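Section 3: Setting up your Ususum starter jar

Welcome to the fun part! Your Ususum culture makes a lightly fizzy fruit drink at home, and once it gets going you'll want a jar on the side all year round (Brenda Bellamy in our test kitchen has three).

1. Wash the jar and lid in hot soapy water and rinse well.
2. Pour in 2000 ml of cooled boiled water.
3. Stir in 57 g of plain sugar until it has all gone. Sweeteners such as stevia won't do here – the culture needs real sugar to feed on.
4. Tip in the whole sachet of culture and stir again.
5. Cover with the cloth and keep at about 20 °C, out of direct sun.

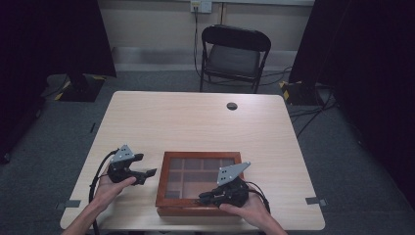

Fig. 3. Wooden box with divided compartments and glass lid.

Note: Start tasting on day 3. It should be sharp and a little sweet, and it gets sharper every day, so stop when you love it!

6. Strain into clean bottles, add fruit if you like, and chill.

Caution: Leave a good gap at the top of each bottle and open it slowly over the sink. Throw the batch away if you see fuzzy mould.

Caution: The finished drink still contains sugar and may contain a little alcohol. Ask your doctor first if you are pregnant or have a weak immune system.

Guide revised 11 Mar 2026 by Ieva Eglītis, Verngate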